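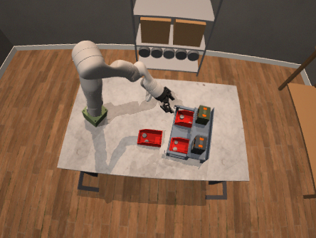
Ivana Farías, first comment on the draft: say up top that these are teleop episodes and that the operators were learning too, otherwise people will train on the early ones and then email us. OK. They're teleop episodes. The operators were learning too.

# Leiva-bins

Remote-control demos of one arm putting a red bin back into a rack, all in simulation. Recorded with Pernska (our teleop client), exported with Horkex. Card last touched 27/11/2021, sorry for the gaps.

## Whats in it

- 181 episodes, full length, untrimmed
- joint positions, gripper opening, end-effector pose, all logged at 50 Hz
- camera streams from the wrist and from fixed views of the room
- operator's stick input, raw, before smoothing
- a success flag set by the operator, plus a second one set by a script

The two flags disagree sometimes. Use the script one for numbers. The operator one is still useful if you want to know what a person thought they'd done.

## The task

Pick up the loose bin from the table, carry it over, set it in the open slot on the upper tier between the two bins already there. Let go, back off, end episode. The toolcases on the lower tier are part of the layout and shouldn't get touched. If one moves, script flag goes to fail, even if the bin landed perfectly.

Bins have round parts in them. Spilling one is logged (`spill: true`) but doesn't fail the episode. We argued about this. Filter if you care.

Start poses of the bin and rack get a random offset and rotation each reset. Small ones. The rack can end up tilted toward or away from the arm, so don't hardcode the slot.

## How we demonstrated

Operator sits with the handheld controller, wrist view on the big monitor, room view on the small one. Clutch button held = arm follows hand. Release = arm stops where it is, hand can move back to a comfy spot. There's a lot of clutching in the early episodes, you'll see it as flat spots in the joint data. `clutch` column marks them. Most people drop those rows before training.

Steps we gave operators:

1. Reset, wait for the physics to settle.
2. Come in over the bin with the gripper open, line up with the rim.
3. Close, lift straight up. Higher than you think.
4. Move over the rack, then swing the wrist to match its tilt.
5. Line up on the gap from the wrist view before going down. The gray-blue rear panel between the bins is a decent target, aim for the middle of it.
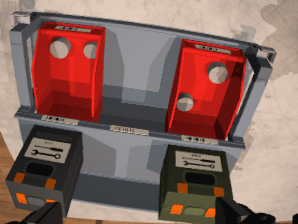
6. Lower slow. If it catches a neighbor, go up again, dont wiggle.
7. Open, retreat up, press end.

Step 6 got ignored plenty. Wiggling works in sim more often than it should, and a policy trained on everything picks it up. Agustina Painemal tagged the worst ones by hand, see `wiggle.csv`.

## Views, and which to trust

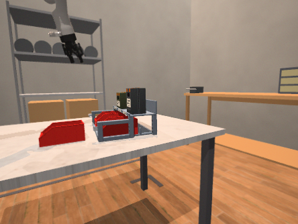 Depth was the hard part for everybody. From the wrist you can center on the slot fine but you can't judge height, and from the room views it's the other way around. Our advice to operators was to do the carry on the room view and the last bit on the wrist. One thing to watch if you train on a low side view: the front rail and posts of the rack cover a good part of the red bins inside, while the one sitting by itself on the table stays in plain sight. So a policy on that view alone knows the pick well and is guessing on the place. Give it the wrist stream as well.

## Loading

```
horkex unpack leiva_bins/
horkex check --strict
```

`check` complains about missing label text. Ignore, the small labels on the rack and bins don't read at our render resolution anyway. Don't use them as a cue.

## Known problems

- Episodes over 2,000 frames got split in 2 files. Join on `ep_id`, not on filename.
- Timestamps drift a bit in the July batch. Fixed in later ones.
- Left-handed operators had the controller mirrored, the raw stick input is **not** flipped back. End-effector pose is fine.
- Gripper opening is commanded, not measured. Yes we know.
- Rundon layouts (same room, other tasks) are a seperate download and use different column names.

## TODO

- trimmed version
- operator IDs, need to hash them first
- write up the reset ranges properly, for now read `reset.yaml`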